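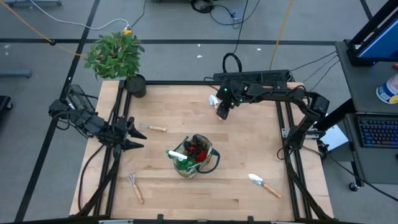

Two arms, one tool bag, four garden tools.

Every March I promise myself a tidy shed, and every March I consider paying a machine to do it. Not yet, I'm afraid. Putting a trowel in a bag sounds like nothing until you try to spell it out. The bag is floppy, the handle droops wherever it likes, and a hand rake has a talent for snagging on cloth. My neighbor Þröstur Toft thinks we'll have shed robots before his knees give out. I've seen his knees – I'd bet on the knees. Meanwhile my own trowel is still somewhere under the hose.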